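Watness Language Exchange Society
Minutes of the Homestay and Study Abroad Meeting
Wed 8 August, upstairs room, 7 p.m.

Welcome
Shigeru Koyama opened the meeting and thanked everyone for coming out on such a sticky evening, and for the plum cake, which was gone before we reached the second item. He said how good it was to see two of last year's students back with us, both taller and a good deal more talkative in Japanese than when they left. The minutes of the last meeting were read and accepted with one correction (the Tsuji family have two spare rooms, and we had written three).

Letters
A lovely long letter has come from the school in Torotari, thanking us for the picture books and asking whether our students might spend an extra week there before classes begin in January. There was a lot of warm feeling about this. Tetsuya Imai pointed out that an extra week means an extra week of meals and bus fares for the host families, and that we ought to offer to pay our share before we say yes. Tetsuya will write back with our thanks and ask what the families would think fair.

Travel grants
We have $805 in the grant fund after the spring concert and the book sale. Two applications came in before the deadline, one asking for $272 toward airfare and the other for $171 toward the language placement test and the visa photos and forms. Both students wrote very nice letters in Japanese and in English, and Shigeru read a few lines of each aloud. After some friendly back and forth over whether test fees count as travel, it was agreed that they do for this year, and both grants were approved in full. The wording on the application form will be looked at again so that the next student doesn't have to wonder.

Evening classes
The beginners' class is full and the intermediate class has room for several more. We talked for quite a while about the people who finish the beginners' book and then drift away, which is a shame when they have worked so hard. Tetsuya offered to run a conversation table before the intermediate class, with tea, easy topics and no homework at all, and this was very gladly accepted. Students using the Trakeo practice app asked if the class could follow the same order of chapters. The teachers would like to keep their own order but will hand out a page showing which chapters match.

Getting students ready to go
The packing and manners evening will be held again this fall, with parents invited. Shigeru would like less time spent on suitcases and more on the first night with a host family: what to say at the door, when to take off shoes, how to ask about the bath, and how to say you are full without hurting anyone's feelings! The returning students have kindly agreed to act out a dinner. The handout will be reprinted with a bigger section on small everyday things to bring from home, and a list of the words for them in Japanese.
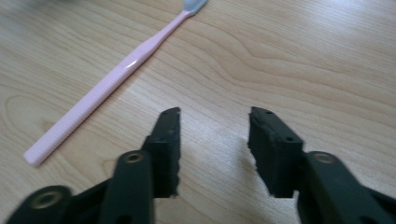
Hall and any other business
The rent on the upstairs room goes up to $600 for the year. Everyone felt this was still fair for a room with a kitchen, and it was agreed to carry on. The dictionaries in the back cupboard need sorting, and anyone with a free Saturday morning is asked to speak to Tetsuya. Shigeru reminded us that borrowed books should be signed for in the green notebook. There being nothing more to discuss, the meeting closed at 8:50 p.m., and several of us stayed on to wash the cups.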